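Lighting for a metal ceiling, how to stop the glare?

Started by tuoi_vu – Workshops and Garden Rooms

tuoi_vu
Hello everybody. I rent a unit at Zaststead and I use it for repairing chairs, mostly changing the seat covers. The ceiling is ribbed metal sheet, painted white, with long fluorescent tubes fixed on it. My problem is the glare. After two hours I have a headache, and the colours of the fabric look wrong also. The landlord permits me to change the lights if I pay for it. Should I go to LED battens or hang something lower? My budget is £115.
Thank you in advance, Tươi

brackenhill
LED battens, no question. I swapped all mine one Friday evening and never looked back. Get 4000K, high CRI, and ask the landlord for an electrician's certificate.

Prumik
Disagree. She says glare, and a bare LED batten is worse for glare than an old tube. What you want is a diffuser. Clip-on prismatic covers are cheap if you can find the right length.

brackenhill
Covers go yellow and fill up with dead flies. Then you have glare AND no light.

Prumik
Mine have been up since I moved in and I wipe them every August. Not yellow.

oanh.k
Hello Tươi, I am Oanh Kiều, I have nearly the same situation so maybe my experience is useful. Our room has also the corrugated metal above and white beams across it. At first I wanted to replace everything. The quotation was £137 only for the labour, so I waited and tried smaller things.

The first thing was to turn my bench by a quarter, so the tube runs along my side and is no more in front of my eyes. It cost nothing and it helped the most. The second thing was a lamp with an arm, clamped on the bench, for sewing and for looking at colours. When the lamp is on, I do not need all the tubes together.

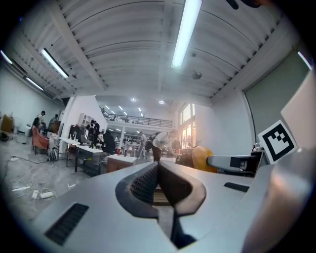 I would also think about the walls before you buy something. A white ceiling sends back a lot of light, and if the walls are white too, your eyes have no place to rest. A grey-green colour is quiet for the eyes, and it does not change the fabric as much as a strong colour would do. I know that some people here prefer everything white – for a garage I agree, but for sewing I do not.

brackenhill
Painting walls to fix a lighting problem, that's a new one.

oanh.k
It is only my experience. You can paint one board and stand it behind the bench. If it does not help, you lost one small tin.

Prumik
She's right about turning the bench. I'd do that tonight before spending a penny.

tuoi_vu
Thank you for all the answers. I can turn the bench, but then the door of my cupboard opens only halfway. Oanh, how high is your lamp from the table? And is it heavy? My bench top is only 17 mm thick and I am afraid the clamp will mark it.

oanh.k
I keep it a little higher than my head when I sit. It is not heavy. Put a piece of scrap leather under the clamp – you must have plenty of it!

tuoi_vu
Yes, I have a full box. I will move the cupboard on Friday and write here how it goes.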